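Section 6. Preparing and running a simulated assembly trial

6.1 Purpose of this section

This section sets out the procedure for preparing the simulated work cell, recording a set of trials and submitting the results for comparison. It applies to all users of the Maillard study, including visiting staff. Users who only wish to replay existing trials should go directly to Section 8.

The study examines how well a motion policy trained entirely in simulation copes with small errors in the placing of a workpiece. Each trial begins from a stored start pose. The position of the fixture is then shifted by a small amount that is not made known to the policy, and the trial is scored on the final position of the gripper relative to the workpiece.

6.2 Before you begin

Check that the following are in place:

- A user account on the Unitz server, with write access to the shared results folder.
- The current cell file, obtained from the project library. Local copies from earlier releases must not be used.
- A trial sheet signed by the person responsible for the series. For the present release this is Yu-na Nam or, in her absence, Dong-geon Oh.

Note: The cell file and the policy file carry separate version numbers. Both must be entered on the trial sheet.

6.3 Loading the work cell

1. Start the Mirkon viewer and choose Open Cell from the main menu.
2. Select the current cell file and wait until the status bar shows Ready. Loading may take several minutes on older workstations.
3. Choose Start Pose, then Approach. The active arm will move to its stored position over the table.
4. Set the view to Low Corner. All reference pictures in this guide use that view.
5. Confirm that shadows are switched on. The vision part of the policy was trained with shadows present, and results obtained without them cannot be compared with the published set.

Caution: Do not move the fixture by hand in the viewer at this stage. A change made with the mouse is not written to the trial record. 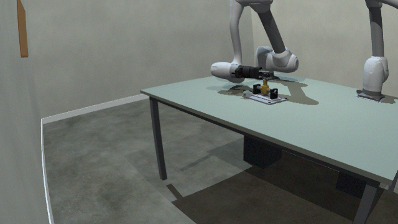 The Approach pose is the point from which every scored trial begins, and it must be checked by eye before a series is started. Small differences in this pose were the main source of disagreement between early series, as reported by Gisela Toledo in the first internal review. With the cell loaded correctly, the gripper is held close above the fixture, its short fingers near the top of the brass-coloured part that stands between the two black clamping blocks. The second arm stands apart at the far right of the table and takes no part in this series. If the fingers touch the part, or if the part is not upright, close the cell without saving and repeat the steps in 6.3.

Note: The second arm must not be deleted from the cell in order to save computing time. Its base is treated as an obstacle by the path planner, and removing it changes the routes available to the active arm.

6.4 Setting the placement error

1. Open the Series panel and enter the series name as given on the trial sheet.
2. Under Placement Error, choose Random. The Fixed setting is reserved for fault finding.
3. Enter the seed value from the trial sheet. Seeds must not be reused between series.
4. Set the number of trials to 369 for a full series, or to 19 for a short check.
5. Choose Apply. The panel will turn grey and its values can no longer be edited.

Caution: A short check must be completed without planner errors before a full series is run. Series submitted without a matching short check will be returned.

6.5 Running the series

1. Choose Run. The viewer may be closed once the first trial has finished, and the series will continue on the server.
2. On completion, open the summary file and read the line headed Stopped Early.
3. If more than four trials have stopped early, do not submit the series. Save the log and report the matter to Eun-seong Yeom.
4. Otherwise, choose Submit and enter your initials.

6.6 Reading the results

The summary file gives the final position error for each trial, together with the size and direction of the shift applied to the fixture. The baseline set held in the project library contains 804 trials, all run with the policy in its original form. In that set the final error grew steadily as the fixture was turned away from its stored angle, whereas sideways shifts of the same series had little effect. Users should therefore report turning errors and sideways errors in separate tables.

Results from this section relate to simulation only. They must not be quoted as evidence of performance on a physical cell. Requests to carry a policy over to hardware are handled under the Jovent procedure and should be addressed to Do-yoon Hwang, with the series name and both version numbers included.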